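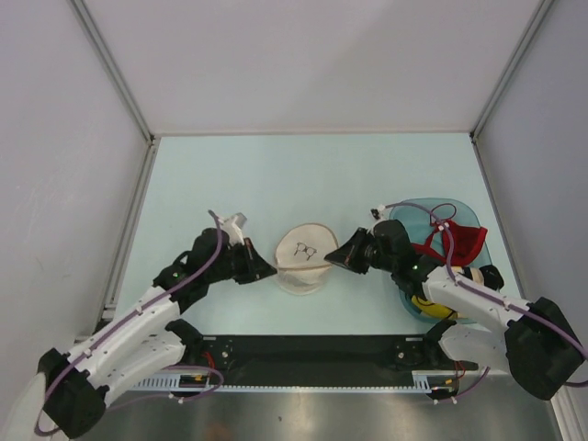
Okelari Twin Bench, two-arm recording station: a month of use

The sales page for the Okelari Twin Bench promises "a dataset by Friday". We bought ours in June, and I have now had enough Fridays with it to say what that is worth.

We run a small lab that wants a learned policy for handling small cloth goods: pouches, soft cases, little drawstring things, the sort of stuff that slumps when you pick it up. For that you need a lot of recorded examples of a person driving two arms through the job, and the Twin Bench is sold as the cheap, tidy way to get them. You get a pair of arms, a walled work surface, mounts and the recording software. Leader handles cost extra, and you can't record without them, so I don't know who the version without handles is meant for.

Putting it together took Charmaine Mthembu and me 2 days. The instructions are decent up to the cabling and then give up. The purple cables run outside the arm links and are left to you to dress. We used small white ties, redid them twice, and I still don't like how much slack sits near the wrists. On a reach across the bin the cable goes with the arm and hangs over whatever you've put in there. The recordings are full of it. Maybe the policy learns to ignore it, but I would have liked to see some evidence for that from the people selling the thing.

The plain walls I came round to. I had them down as a way of charging for panels. We had been recording on an open desk before, and Amirhossein Asadi went back and found that the old takes had a different background nearly every session. With the panels up that problem goes. Shadows don't. The back wall is pale enough to show every one, and if your room has a window you will want a blind. The pale blue surface is a good choice for beige and cream cloth, less good if your goods are blue or green, and there is no second colour in the box.

On to the recording. The grippers are narrow and pointed, and for pinching the edge of a thin cloth item from both sides they do well. Zinhle Modise, our most patient operator, can take a soft piece by either end of its lower edge and keep it square. I can't do that reliably. The handles give no feel at all, so you judge your grip by eye, and cloth gives you very little to look at. Over our first proper stretch we kept 385 takes and threw out 93. Okelari's page talks as if every take is a keeper. Ask any seller of these stations how many they bin.

The software labels a take "success" if you press the green key at the end. That is the whole check. Someone tired presses green on a dropped item and it goes in with the good ones. We now have a second person watch everything back at double speed, and none of that time appears in the "hours to dataset" table on the website. There is a notes field, but it isn't searchable, so Charmaine keeps a spreadsheet on the side.

Variety is the other thing they skate over. It's very easy on this bench to record the same tidy motion again and again, with the item in the middle and the same bin on the right. You feel productive. Our first trained policy was fine with items in the middle and hopeless a hand's width to the left. Fixing that means moving things about on purpose, every session, and the software could prompt you to do it. It doesn't.

I've also used the Nurkel station at a previous job. Dearer, heavier, worse walls, much better software. If Nurkel sold the software alone I'd run it on the Okelari arms tomorrow.

Support: one reply in 2 working days, polite, told me to update. The update moved the green key next to the discard key.

Would I buy it again? For the price, with the handles included, probably, and with a blind, a bag of cable ties and a full-time reviewer in the budget. Don't plan anything around that Friday.

Three stars out of five.

Matilde Amaral, 8/7/25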